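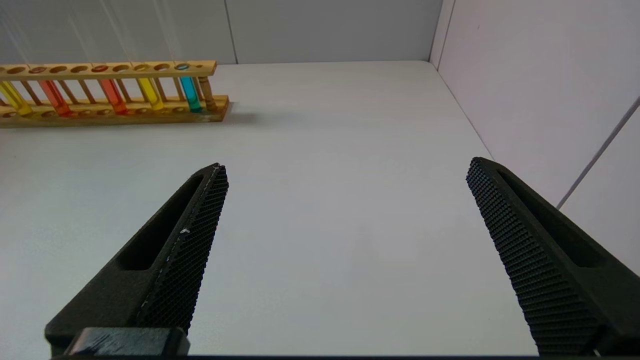 Les petits picots, vus de tout près.

Bon, je vous avais promis un billet sur mes lectures de l'hiver et il arrive avec un retard monstrueux. Depuis février, j'ai la tête dans un seul livre. Enfin, dans un seul gros paquet de livres : l'intégrale des nouvelles du cycle de Clomatthorpe, rééditée par Lowther en 2 volumes sous coffret. 1166 pages en tout, papier fin, signet en tissu (orange, allez savoir) et une odeur de colle qui a mis des semaines à partir.

Je connaissais le cycle par les vieux poches, ceux avec la couverture qui se détache dès qu'on les ouvre un peu trop. Il m'en manquait la moitié, et je les avais lus n'importe comment, la fin avant le début. Là, tout est dans l'ordre d'écriture et ça change énormément de choses ! Les premiers textes sont franchement maladroits – des dialogues interminables, un notaire qui explique tout à tout le monde – et puis arrive « La Digue de Grorkby » et d'un coup, c'est un autre écrivain. Je l'ai relue trois fois. La scène du bac, avec le brouillard et la vache, j'y pense encore en faisant la vaisselle.

Côté inédits, il y en a sept. Deux sont des fonds de tiroir, on ne va pas se mentir. Mais « Wellby, hors saison », j'aurais payé le coffret rien que pour elle : plus de 100 pages, presque un roman court, dans une station balnéaire fermée où il ne se passe à peu près rien. Une femme attend un courrier, elle marche, elle mange des œufs durs. J'ai adoré (mon libraire, lui, s'est endormi dessus, il me l'a avoué sans honte).

Un petit reproche quand même à l'éditeur : les notes sont toutes rejetées à la fin du second volume. Quand on lit le premier dans le train, on fait quoi ? On trimballe les deux, et mon épaule s'en souvient. J'aurais aussi aimé une carte, même sommaire, parce que je n'ai toujours pas compris de quel côté de l'estuaire se trouve le phare.

Si vous voulez essayer sans vous ruiner, cherchez les vieux poches d'occasion et commencez par la Digue. Pour le billet sur les lectures de l'hiver, le vrai, je m'y mets la semaine prochaine, il me reste deux romans à finir.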